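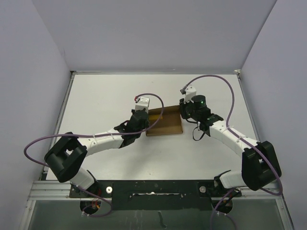 Shahnaz Hettiarachchi has spent most of her working life on one question: how a flat sheet of corrugated board becomes a container with the least handling. She designs trays and folding cartons at Kilholm, a packaging shop that supplies small food and hardware firms. We spoke on April 21, 2026, mostly about shallow trays, the low-sided kind that hold parts on a bench or jars on a shelf.

I asked first why anyone would specify a tray when a lidded box protects more.

"Access," she said. "With low walls you can reach the contents from any side. You can see what is in it. A lid costs board and adds a step at both ends, and a lot of goods never need it."

The tray she discusses most is one drawn for Wudida, a customer that packs small fittings. It is plain brown board, 525 millimeters long in the flat, with no print. She chose single-wall board after testing a heavier grade in February. The heavier board held its shape better under load, but the folds sprang back and the corners would not stay square.

"People assume thicker is stronger, and in compression it is," she said. "A tray is mostly bending. If the score line is too shallow for the board, the panel wants to return to flat. You fold it, you let go, and the wall leans out."

A score, for readers outside the trade, is the crushed line that tells the board where to bend. Hettiarachchi sets the depth by folding samples by hand and measuring how far the wall opens after release. Her limit is 5 degrees. Anything above that goes back to Lakmal Weerasinghe, who cuts the tooling.

Weerasinghe joined us for part of the conversation. He was less concerned with depth than with direction. "Corrugated board has a grain," he said. "The flutes run one way. A fold across the flutes is clean if the score is right. A fold along them can wander, because the board will bend in the valley between two flutes whether your score is there or not." On a tray, two walls always fold the easy way and two the hard way. He puts the long walls across the flutes and accepts some drift on the short ends.
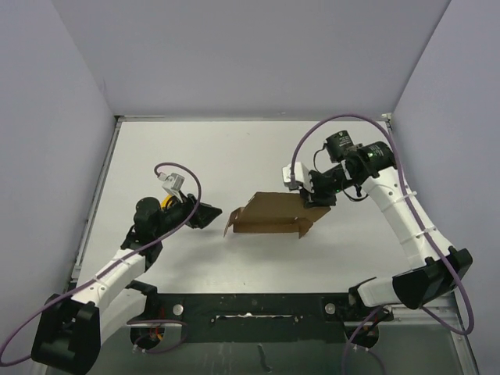 Brown board, partly folded, with a small flap standing at the left end.

The order of folding came up several times. Hettiarachchi prefers to bend every score once before any wall is set upright. She calls this breaking the scores. The short end flaps come up next, then the long walls, then the corners are closed.

"If you raise one long wall first, the whole blank tilts," she said. "Now your surface is no help to you. You are holding the thing in the air and folding at the same time. Keep the main panel down as long as you can."

For the same reason she asks customers to fold on a smooth, hard, light-colored table. Brown board shows up well against white, and a lifted edge throws a shadow that is easy to spot. Cloth or rubber mats grip the board and make it difficult to turn.

I asked about glue. Kilholm uses it on larger cartons and avoids it on trays under 200 millimeters wide, where a tucked corner will do. Weerasinghe pointed out that a tucked corner can be opened again and the tray stored flat. A glued one has to be cut or crushed.

"Storage is half the argument for board," he said. "Flat, it takes almost no room. The day you glue it, you are storing air."

Both were cautious about reuse. A score weakens each time it is opened and closed, and the paper facing starts to split at the ends of the fold. Hettiarachchi will refold a tray 2 times for bench use and will not ship in it after that. Damp shortens its life further. Board kept on a concrete floor softens at the edges, and she has rejected her own stock for it.

The next job on her list is a deeper tray for Khondokar, with walls high enough that the corner tuck no longer holds by itself. She has drawn a locking tab for it. Weerasinghe has not yet agreed to cut it.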